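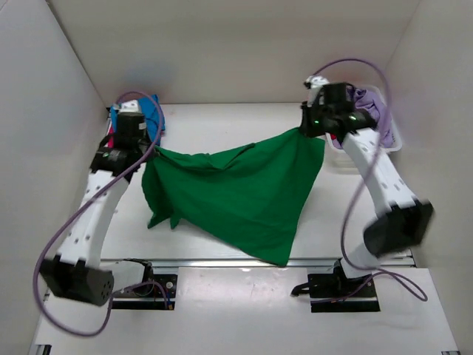 An Afternoon at the Clanton Workshop

I drove out in August to see the laundry rig that Nghĩa Đào and Kálmán Dudás have been putting together at Clanton, the shared workshop behind the old Lozano bakery. It's an 80 minute drive for me, and the last part is gravel. Parking is in the yard. Go in by the side door, the front one sticks.

Clanton has 20 members, and most of them do woodwork or fix bikes. The robot corner is at the back, past the drill presses. The project is called Avar, after a cat that used to live in the building. It has two white arms on black mounting plates at the front of a white table, with pale walls on three sides. Nghĩa built the walls after a winter of chasing cloths across a sawdusty floor.

The job is folding. They started with washcloths and have moved up to larger pieces. The big green cloth is the hard one. Held up between the two grippers it still sags along the top, and a corner of it hangs down over the front rail. Kálmán says a cloth that hangs past the table edge is the most common way a fold goes wrong, so they're working on how high the arms lift before they lay it down. There's a folded bright blue cloth in the far left corner, and a white plastic basket on the right with light purple cloth crumpled in it.

I asked about the cables. They're purple, and each arm has one in a big loose loop. Nghĩa had them tied down close to the arms at first and pulled out a connector in the second week. Now they get plenty of slack and he puts up with how it looks. He wants to try an overhead hook for them, but the ceiling there is too high for the ladder they own.

The control software is their own, written in the evenings and kept on a laptop with a cracked hinge. I saw 8 tries while I was there. Five ended in something I'd call folded. On two the cloth slipped out of one gripper, and on the last one Kálmán hit stop when the sleeve of his coat got too near the opening. They write every try in a notebook, good or bad, and that one went in as number 153.

The gripper ends came from a small supplier called Humance, and they're the part both of them would change. They pinch a single layer well enough — a thick hem is another matter. Nghĩa has a drawer of printed fingertips in different shapes, and I spent a good half hour going through it.

Visitors are welcome from 2 p.m. on open afternoons. There's coffee, but bring your own cup. If you want to see the arms move, ask before 4, when the table saw starts up and talking gets difficult.

Comments

petra_k: Did they say what they use for the fingertip pads? Mine wear smooth in a month.

oldbenchvise: I was there in spring and it was only doing washcloths. Good to see they've gone bigger.

Marlow T.: Is the side door okay for a wheelchair?

oldbenchvise: Yes, there's a ramp, but the gravel in the yard is deep. Park close to the wall.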